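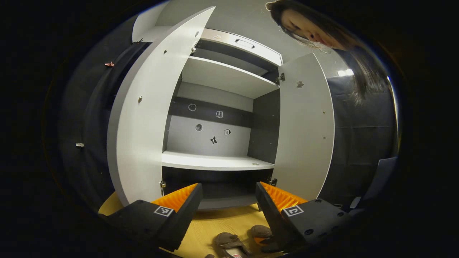 Flativis Cupboards: data card

Short summary

Flativis Cupboards is a set of 200 household demonstrations collected with hand-held grippers in furnished rooms. Each one is a person doing a small tidying job in or near a cupboard: opening doors, picking soft things up off the floor, putting them on a shelf, closing up again. It was gathered to train policies that take wrist camera images and output gripper motion. No robot was used during collection.

Contact for the data: Assunta Ruggiero.

What is in a demonstration

Each demonstration is one folder. It holds the video from the gripper camera, the gripper path, the finger opening over time and a short text label. The label is one plain sentence written by the person who did the task, such as "put the soft toy on the lower shelf". We corrected spelling in the labels and left the wording alone.

Demonstrations are split by task. There are 11 tasks. The ones with the most variety are the door tasks, as people open a pair of doors in very different ways. Some hook one finger behind the edge, some pinch it, some push it the rest of the way with the side of the gripper. All of these were kept.

Rooms

Collection took place at two sites, which we call Wisley and De Luca. Wisley has the plainer rooms. De Luca has more clutter, more patterned surfaces and a lower ceiling in the back room. The site name is stored with every demonstration so that you can hold one site out for testing. We suggest training on Wisley and testing on De Luca first. The other way round is easier and tells you less.

Cupboards were used as found. Stickers, marks, screw heads and odd fittings were left in place, and nothing was covered or repainted.

Equipment

The grippers have two black fingers with orange ribbed soft pads. There is a square marker on top of each finger, and the finger opening is worked out from the distance between the two markers. If a marker is hidden for more than 5 images in a row, the opening is filled in from the values either side and the stretch is flagged in the folder.

The lens is very wide. Straight edges such as door panels come out curved and the corners of the picture are black. We supply the raw pictures. Flattening them is possible with the lens file in the calibration folder, but our own training runs used them as they are.

How people were asked to work

Operators got a sheet with the task and a start position. They were asked to move at a normal pace, to stop with the gripper still for a moment at the end, and to carry on if they dropped something. Dropped and recovered items are marked "recovery" in the label file. There are 16 of these. Please don't filter them out without checking, because the policy trained without them tended to freeze after a missed grasp.

Checking

Every demonstration was watched once by somebody other than the operator. Takes were removed if the path jumped, if the task was not finished, or if the label did not match. Path tracking is weakest when the camera is close to a blank white panel, so expect more noise while the gripper is inside a cupboard. Truvia, our viewer, draws the path next to the video and is the quickest way to look at this.

People in the pictures

Operators and helpers do appear in some of the video, including their faces. Everyone recorded agreed to this in writing. Don't use the data to identify anyone or to train face recognition. If you publish stills, use the blurred copies.

Known gaps

All operators are adults and most are right-handed. There are no glass doors and no sliding doors. Soft items are over-represented compared with tins, jars and boxes. Lighting is indoor only. A second round with heavier objects is planned for October and will be released as a separate set with its own card.

Changes

The current release fixes swapped left and right finger values in one of the De Luca batches. If you have an older copy, replace the whole folder for that site.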